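Week 2 notes - fibers and what water does to them

Last time I ran out of board, so I'm putting the rest of cotton here and then going straight on to wool. Bring the swatch cards from the Solheim set again, please. I still have a few left over if yours went missing.

## Cotton, continued

Cotton gets stronger when it's wet. I love this fact and I will ask you about it in February. The fiber is mostly cellulose, and water slips in between the chains and lets them share the load better. Rayon is cellulose too, but its chains are shorter and less orderly, so it gets weaker when wet - sometimes a lot weaker. Same chemistry, very different shirt!

Shrinkage is a separate matter. Most of what you see in a new cotton shirt is relaxation: the yarns were pulled tight on the loom or the knitting machine, and the first wash lets them go back. If a 20 inch sleeve loses 5 percent, you're down a full inch, and you'll notice it at the wrist.

## Wool

Wool has scales. Under warm water, soap and rubbing, the fibers creep along in one direction and can't creep back, and you get felt. (The Lokstead blanket I passed around was made that way on purpose. My gray sweater was not.) You need the movement as well as the water, so a still soak does far less harm than a short, rough cycle.

## Rubbing, and how to have less of it

Abrasion is where fuzz and pills come from. Short fibers work loose, tangle, and hang on by a few long ones. Polyester blends are the worst for it, as the strong fibers won't let the pill drop off. Turn things inside out, don't stuff the drum, and put delicate pieces in mesh.
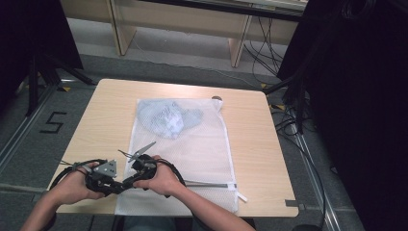
One of you asked after class whether a bag also stops felting, and the answer is only partly: it cuts down rubbing against other clothes, but the wool can still rub against itself in there.

For next time, read the Clunard chapter on finishes and fill in rows 1 and 2 of the swatch table. Pencil is fine.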